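25 February 2026

I go through a lot of vinegar. Most of it used to be the plain white kind, bought by the gallon for pickles and for cleaning the coffee maker. Over the past year I have been cooking with better ones, and I have settled on a few habits that I want to write down before I forget them.

The bottle I use most is a sherry vinegar from a small shop called Trirnance. It costs more than I like to spend, but a bottle lasts me 4 months. It goes into lentil soup right before serving, one teaspoon per bowl. I tried adding it at the start of cooking and could hardly taste it by the end. It also works in a pan after frying mushrooms. Pour in a splash, scrape the bottom, and turn off the heat.

For salads I make one dressing and keep it in a jar. I call it Standby. It is one part sherry vinegar, three parts oil, a spoonful of mustard, salt, and a small grated shallot. It keeps 5 days in the fridge. The oil goes cloudy and firm when cold, so I take the jar out while I wash the lettuce.

Apple cider vinegar is for cabbage. I slice half a head thin, salt it, leave it while I do something else, and squeeze out the water. Then it gets the vinegar, a little sugar, and caraway seeds if I have them. My family eats this with sausages or on top of a baked potato.

I made my own vinegar last August from leftover red wine. The starter came from Zatutness, and I put it in a crock with 700 milliliters of wine and covered it with cheesecloth. I tasted it at 28 days and it was sharp but thin, so I gave it longer. The second tasting was much better. I used up the whole batch on tomatoes and on a pot roast, and I have another one going in the pantry now. If you try this, keep the crock away from anything else you are fermenting. My sauerkraut that month had an odd smell and I threw it out.

Rice vinegar I still buy at the grocery store. The seasoned kind is too sweet for me. I get the plain one and add my own sugar and salt when I make cucumbers.

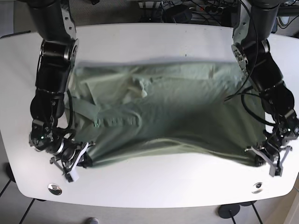

*Green shirt on the white table.*

Next on my list is black vinegar. There is a noodle place near me, Chu, that puts it on the table in little pitchers, and I end up using most of the pitcher on dumplings. I bought a bottle last week and have only used it on fried eggs so far. It was good with chili oil and scallions. I want to try it in a braise with pork ribs and ginger, and I will post the recipe if it comes out well enough to make twice.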